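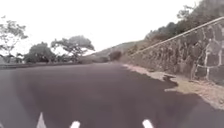 The wall road, heading for the bend. The white tips at the bottom belong to the robot.

Outdoor Robot Purchase: Frequently Asked Questions
Updated 15 Apr 2024

These questions came in from the site teams at Kerkent and Ninach. If yours is missing, send it to Fasil Degefa.

What are we planning to buy?

One ground robot for road and wall inspection, with a spare battery set and a charger. A second unit is not in this year's budget. We may ask for one next year if the Kerkent site uses the first one enough to justify it.

Who is the supplier?

We have quotes from Trilberg and Sarkar. Both were asked to price the same list. The Sarkar quote leaves out training and freight, so the two totals should not be compared as they stand. Hagos Gebreyes has asked for a corrected version.

How much is set aside?

The approved amount is $74,000. Of that, $19,000 is held for batteries, spare parts and repairs over the first two years. It can't be moved into the purchase price without a new approval.

What kind of ground does it need to handle?

Paved road without lane markings, plus the dirt strip between the pavement and the stone wall. The strip is narrow near the bend and widens out as you come away from it. Any unit we buy has to cross from pavement to dirt and back without being lifted. 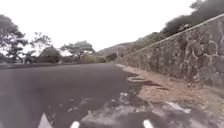 Pavement, worn ground and litter along the foot of the stone wall.

Why does the camera have its own line in the budget?

The standard camera is good enough for steering. It is not good enough for reading mortar joints, especially on the far part of the wall, where the stones run together. Please don't cut this line to save money elsewhere. If the total has to come down, talk to Hagos about the carrying case and the second charger first.

Do we need to buy software?

The first year is included in both quotes. After that it is a yearly fee, and it goes in the operating budget of the site that uses the robot most.

How long is delivery?

Trilberg quotes 30 days from the signed order. Sarkar has not given a date. To have the robot on site in May, the order has to be signed this month.

How many hours of use are we planning for?

The plan assumes 141 hours in the first year. Sites should send in their expected hours before the order is placed. Late requests will be scheduled after the others.

Can we lease instead?

Yes, but only Trilberg offers it, and the minimum term is three years. Over that term the lease costs more than buying. It does include repairs.

Who signs the order?

Fasil Degefa signs. Hagos Gebreyes checks the quote against the parts list beforehand.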